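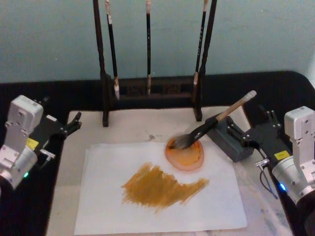 Publié par Rarlow en novembre | Classé dans : Papier, encre et bavardages | 8 commentaires

Bon, je vous avais promis un billet sur mes lettres, le voilà, avec du retard parce que j'ai passé deux soirées à chercher mon carnet de timbres (il était dans le tiroir des piles, ne me demandez pas).

Donc : j'ai recommencé à écrire des lettres. De vraies lettres, avec enveloppe, adresse recopiée trois fois et langue qui colle. Tout est parti d'un carton retrouvé chez ma grand-mère, rempli de courrier des années soixante. Des nouvelles minuscules, le prix des cerises, une voisine fâchée, un train raté. J'ai tout lu assise par terre, jusqu'à avoir des fourmis dans les jambes, et je me suis dit que mes petits-enfants à moi n'auraient que des mots de passe périmés à se partager.

Au début j'ai voulu trop bien faire. J'ai acheté le papier Cladano, le beau, celui qui boit un peu l'encre, et je faisais des brouillons ! Une lettre à ma cousine m'a pris quatre jours et elle était ennuyeuse comme une notice. Maintenant j'écris d'une traite, le matin vers sept heures, pendant que le café passe, et quand je rature, eh bien je rature. Ma cousine préfère, elle me l'a dit (par SMS, la traîtresse).

Côté matériel, je reste sur mon vieux stylo plume et l'encre Trilness, la brun-rouge, qui sèche vite et ne traverse pas trop. Pour les enveloppes je me fais plaisir avec de la couleur, des grands coups d'ocre quand j'ai le temps, et l'adresse par-dessus une fois que c'est sec. Le facteur n'a encore jamais râlé.
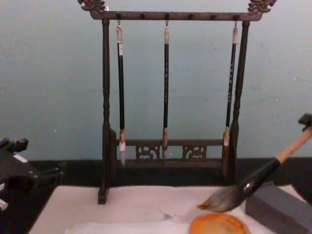
Trois pinceaux suspendus au porte-pinceaux, un gros de sortie.

Pour le pinceau, je suis franchement débutante. J'en ai un seul, moyen, et il perd ses poils dès que j'appuie. Mes pleins ressemblent à des limaces et mes déliés à rien du tout, mais ça me détend énormément, surtout les dimanches de pluie... enfin, les jours de pluie tout court, il y en a assez en ce moment.

Ce que je n'avais pas prévu, c'est l'attente. On poste, on oublie, et puis un jour il y a une enveloppe coincée entre la pub du supermarché et la facture d'eau. Ma correspondante de Chareonsuk met parfois jusqu'à huit semaines à répondre, et quand sa lettre arrive je ne sais plus du tout quelles questions je lui avais posées. Elle répond oui, non, et bleu. Bleu à quoi ? Mystère complet, je garde la lettre quand même !

Si vous voulez vous y remettre, commencez par une carte, trois lignes suffisent. Et dites-moi en commentaire où vous trouvez encore de jolis timbres, mon bureau de poste n'a plus que les rouges autocollants et je commence à m'en lasser sérieusement.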